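To: household-tasks list
Subject: Re: Can we put "plugging in" on the list of solved chores?
From: Evaluation Office, Tirby

Dear list members,

The Evaluation Office has read the message of last Monday from the Galtance facilities group with interest. The relevant part is quoted below, with our reply after it.

> We are preparing our equipment plan for the coming year and have been asked by
> our management whether a two-armed machine could take over the small electrical
> chores in our shared offices and in the packing hall. By this we mean plugging
> chargers into power strips at the start of the day, taking them out at the end,
> and putting the cables away. The supplier's literature shows this being done
> smoothly and at speed. Our own staff consider it the simplest work in the
> building. We would like to know whether list members regard it as solved, and
> if it is not, what we should tell our management. We would also welcome advice
> on how to word a trial so that the supplier and ourselves agree afterwards on
> what took place.

Our position is that the chore should not yet be listed as solved. It should be listed as possible under supervision, and we would ask the list editors to keep that wording until results from more than one site are available.

The difficulty is mostly in the cables. A plug by itself is a rigid object with a known shape, and current machines pick up rigid objects well. A plug with a cable behind it is pulled by that cable, turned by it, and sometimes held back by another cable lying across it. People deal with this without thinking. They shake the cord, change hands, or lift the strip off the table to get a better angle. A machine has to be taught each of these separately, or has to learn them from a large number of demonstrations, and what it learns on a stiff white cord may not carry over to a soft one.
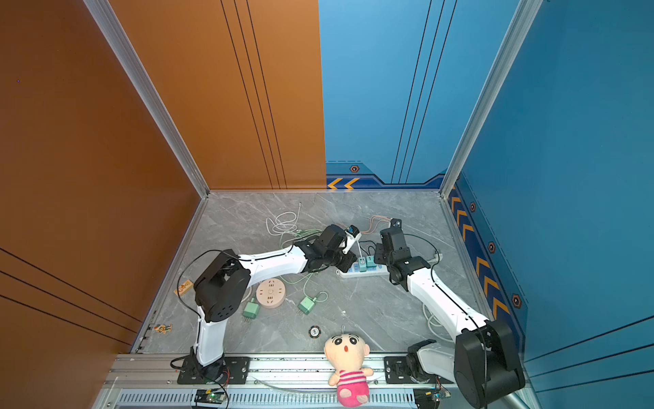 The second difficulty is force. A socket that is slightly tight will stop a machine that has been set to be gentle, and a machine that has been set to be firm will push the strip across the table. With two arms, one can steady the strip while the other inserts the plug, and we regard this as the minimum arrangement for the work. Single-arm offers should be read with caution unless the strip is to be screwed down, in which case the plan ought to say so and include the cost of screwing it down.

The Iltix protocol, which our office follows for trials of this kind, divides the chore into 8 steps, from finding the plug to releasing it once seated. We recommend that Galtance ask for results step by step. In our last round of 33 attempts, 18 were completed without a person stepping in. That figure is of limited use by itself. Of greater interest to a buyer is where the other attempts stopped, and in our records most of them stopped at the same two points: turning the plug to match the slots, and letting go without dragging it out again. Almost none stopped at the first grasp, which is the part most often shown in supplier films.

On the question of speed, we advise against quoting times to management at this stage. Our operators found that a run which looks slow may be a good one, and several quick runs had to be discarded because the plug was only partly in. We would also separate insertion from removal. Removal went better for us than insertion, although a wall charger with smooth sides still slips out of two-finger grippers more often than we would like.

Putting the cables away is a different matter, and we do not consider that it belongs in the same trial. We have seen no result, from our own work or in what members have sent to this list, that would support a claim that a mixed heap of charging cables can be sorted and coiled without help. The Pîrvu notes, circulated here in July, came to a similar view with regard to garden hoses and extension cords, and members who joined after that month may wish to ask the list editors for a copy.

Camera placement also deserves a line in any trial plan. A fixed camera gives a good view of the whole table but tends to lose the slots behind the gripper just when they matter. A camera at the wrist sees the slots on approach and then loses part of the socket as the fingers come down. We use both, and would not accept a trial report based on one of them alone.

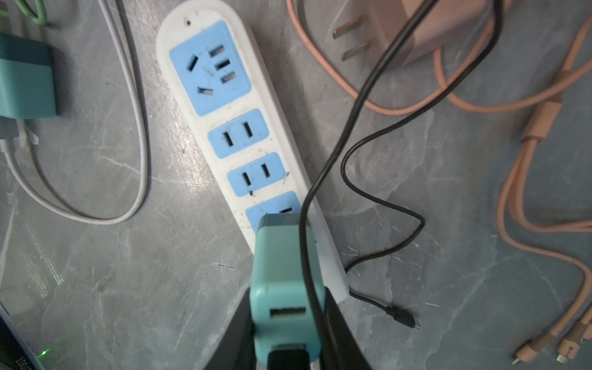
Wrist view: turquoise adapter at the power strip, with charging cables to either side.

With regard to the wording of the trial, we suggest the following, which Galtance and other members are free to copy:

1. The supplier does not choose the plugs. The buyer brings them on the day, from those in daily use.
2. At least 6 different plugs and adapters are used, including one large block that covers part of the next socket.
3. Cables are left as they fall between attempts. They are not straightened by the operator.
4. An attempt in which a person touches the table, the strip or the plug is recorded as assisted.
5. A plug counts as inserted when it is fully seated and stays in place after the gripper has opened.
6. All attempts are reported, including those stopped early.

For clarity, "supervised" in our reports means that one person is within reach of the stop button at all times and is doing no other work. If the plan assumes that this person will be doing other work, the savings shown to management will be wrong.

The step sheet is available in printed form on request to this office. Members with results on tight sockets, or on strips with a switch beside each outlet, are asked to send them to the list before the next summary is prepared.

Evaluation Office
Tirby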